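Sobre a Elitz
Software para robôs que trabalham com as duas mãos

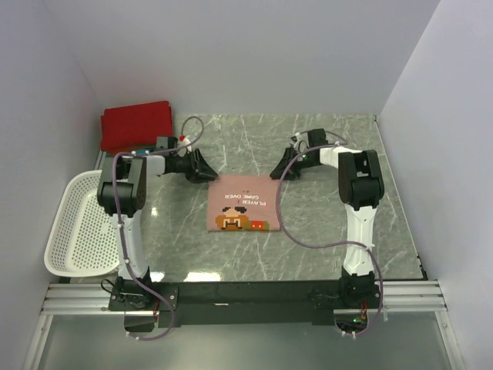

A Elitz é uma empresa pequena, e gostamos de dizer isso logo no começo, porque explica boa parte do nosso jeito de trabalhar. Somos 11 pessoas, quase todas programadoras, instaladas no segundo andar de um prédio antigo que já foi gráfica (ainda há manchas de tinta no piso do corredor, e temos carinho por elas). Escrevemos o software que fica entre a câmera e o motor: a parte que olha para a bancada, decide o que fazer e transforma essa decisão em movimento, com dois braços ao mesmo tempo.

Quem começou tudo isso foi Kiros Ayele, que vinha de muitos anos escrevendo controladores para máquinas de embalagem e andava cansado de ver programas que só funcionavam se a peça estivesse sempre no mesmo lugar. Tecido nunca está no mesmo lugar! Uma toalha dobra, escorrega, enrola na ponta, e o modelo geométrico que servia para uma caixa de papelão deixa de servir na mesma hora. Foi com pano que a Elitz nasceu, e é com pano que continuamos testando quase tudo o que fazemos, mesmo quando o cliente trabalha com outra coisa.

O nosso produto principal chama-se Tondar. É um planejador de movimento para pares de braços, e a sua maior preocupação é que um braço saiba sempre o que o outro pretende fazer. Ele calcula as duas trajetórias juntas, evita que os cotovelos se encontrem no meio do caminho e refaz o plano quando a percepção avisa que o tecido mudou de forma. A primeira versão era lenta, temos de admitir, e passamos um mês de janeiro inteiro reescrevendo o verificador de colisões, com muito café e algumas discussões que hoje lembramos com bom humor.

A percepção fica por conta do Wevero, que procura bordas, cantos e dobras e entrega ao planejador uma lista de pontos onde vale a pena pegar, cada um com a sua confiança. Estampas fortes foram, durante bastante tempo, o nosso pesadelo: o programa via uma letra impressa e achava que era uma prega. Melhorou muito desde que passamos a treinar com panos lisos e estampados misturados, virados de todos os lados, e ainda assim guardamos uma coleção de casos difíceis, hoje com 200 gravações, que toda versão nova precisa enfrentar antes de sair daqui.

Há também o lado menos vistoso, de que gostamos igualmente. O Gebremichael é o nosso conjunto de ferramentas internas: grava os comandos e as imagens no mesmo relógio, permite rever uma execução passo a passo e mostra em que ponto o plano e o movimento real se separaram. Começou como um script de uma tarde e foi crescendo, como essas coisas crescem, até que um cliente viu a tela por cima do ombro de alguém e perguntou quanto custava. Desde então ele acompanha todas as nossas entregas.

Trabalhamos com lavanderias industriais, confecções e laboratórios universitários, normalmente em projetos de 14 semanas. Nas duas primeiras quase não escrevemos código: visitamos o lugar, conversamos com quem opera as máquinas e pedimos para ver as peças que dão mais trabalho. Depois disso o desenvolvimento corre na nossa bancada, com os panos que o cliente nos manda, e a cada sexta-feira enviamos as gravações da semana, incluindo as tentativas que deram errado, com um comentário sobre cada uma.

Se você tem um problema com tecido, cabo, saco ou qualquer outra coisa que não pare quieta, escreva para nós e conte com calma. Lemos tudo, e quem responde é sempre alguém da equipe técnica. E se estiver pela cidade, combine uma visita: o café é bom, e costumamos deixar o visitante escolher o próximo pano.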